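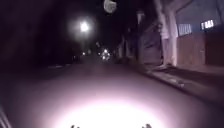
Night run on our street, headlight on

Robot loses the curb at night, fine in daylight. Lighting or code?

Posted by Amel in Student Robotics

Hi all! I'm in a college robotics club and our project this term is a delivery robot that has to drive one long block by itself after dark. We named it Skurnia (long story) and in the daytime it's great, it tracks the curb on the right and just goes. At night it drives nicely for a bit and then starts drifting toward the middle of the road like it forgot there was a curb at all.

You can see what the light does in the picture. There's a big white oval right in front of the robot and the curb is way off to the side in the gloom. Our light is set to 2000 lumens. I tried 787 as well (the lowest step it has) and the drift was still there, maybe a little later in the run.

The curb finder is plain edge detection, then a line fit, no machine learning. Exposure is on auto. We have to demo on Sunday and I'd really like to not walk next to it with a hand on the stop button the whole way. Do I fix the light or rewrite the detection? Any ideas welcome!

Posted by Lamptey

Fix the light first, and turn off auto exposure before you touch anything else. The camera sees that hot patch on the asphalt and darkens everything to suit it, so your curb can get too little contrast farther along the road. We had the same mess with our class robot last February and I spent two weeks messing with thresholds before I looked at the raw pictures. Doh.

What I'd try tonight: lock the exposure with the robot parked, long enough that the curb line is clear, and let the oval blow out. Then mask the oval so the edge finder ignores it, because its rim is an edge too and your line fit may be grabbing it. If you can, swap the one light for 2 small ones, aimed out to the sides with a bit of tracing paper taped over each.

Also watch for blur with a long exposure. We had to slow ours way down, and I'd go slower than you think you need to.

Posted by rirwood_bots

get a lidar. problem solved

Posted by Amel

Ha, no budget for lidar, we have 41 dollars left! But Lamptey, locking the exposure helped a ton. I did it this evening and it held the curb for most of the block, then wandered near the far end. Masking the oval next, and I'm off to find tracing paper.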